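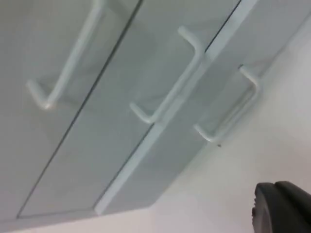 White cabinet, three fronts.

Sunday, November. Dye room notes, batch 8.

Second attempt at the Skakstead wool with madder. Last batch came out closer to brick than the red Yae wants, and I think I let the pot get too hot toward the end. Kept it lower this time. Fiber weighed 439 g dry, scoured the night before in plain wool wash, two rinses, left in the rinse water until morning.

Mordant was alum at the usual rate with a little cream of tartar. Brought up slowly over an hour, held for another hour, then left to cool in the pot with the lid on. I did not rinse before dyeing. Elie rinses his and gets a cleaner bath, but my last two unrinsed lots took color more evenly, so I am sticking with it until I see a reason to change.

The madder is the ground root from Metwally, the older bag with the torn label. Soaked overnight in tap water with a spoonful of chalk. Our water here is soft, and without the chalk everything leans orange.

Readings on the dye bath:
Start, cool, wool in
After one hour, 50 C
After two hours, 60 C
Held between 60 and 65 C to the end, heat off at 3:40 pm

The Cletley thermometer reads low compared with the glass one — I went by the glass one throughout. Somebody should put tape on the Cletley so it doesn't get used for madder again.

Left the skeins in the bath to cool. Pulled one at 5 pm for a look. Good red while wet, some orange at the tie where the figure eight was too tight. Retie looser next time, and use cotton, not the acrylic scraps. 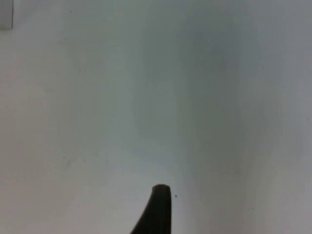

Plain white surface, close up, shadow to the right of center.

Exhaust bath: there was still plenty of color left, so I put in 80 g of the Sumura silk noil, mordanted in October and kept dry since. No extra madder, no extra chalk. Left at room temperature with the lid on. I expect a coral or a salmon. Yae Uchida asked for a swatch of whatever comes out for her sample book, so keep back a short length before anyone winds it.

Stock: 2785 g of the Skakstead left by the shelf sheet. I have not reweighed it. Alum is fine for the winter. Cream of tartar is nearly gone and the last order came in the wrong size, so check the jar before planning anything large.

Lightfastness cards from batch 6 are still in the south window. The covered half and the open half of the madder strip look the same to me. The weld strip has dropped a shade already. Leave both up until Elie has had a look. 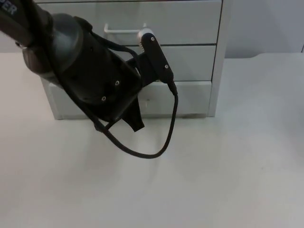

Can the same madder bath be used a third time?
It depends on how much color is left after the silk. If a scrap of mordanted wool left in it overnight comes out darker than pale peach, it is worth a third skein; otherwise strain it and put the root on the compost.

To do: rinse wool Monday after a full day's drying, pH strip on the exhaust, write up tags. Elie Obeidat has the good scale at his bench — get it back before batch 9.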